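Jun 27, 2026
Bench clear-out, Ultthorpe room, with Efren.

Front table first. Surface wiped down, scuffs stay – not worth refinishing. Top measures 85 deep at the left corner. Stick vacuum goes back to the charger at 60 percent or below. Mesh net needs a hook; Jericho has spare ones in the Brallwood drawer. Black cable to be coiled and tied before it goes anywhere.

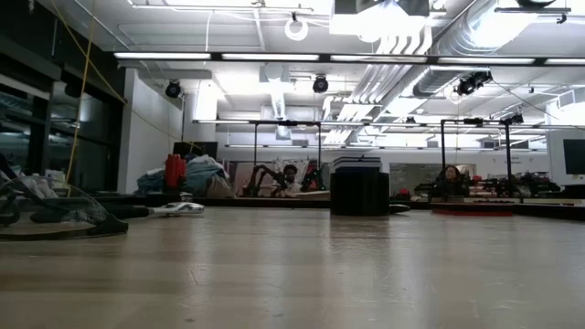 White stack stays on the black block until Wilfredo has sorted it. Blue cloth and bags on the side counter are next, early July. Ask Jayson about shelf 47.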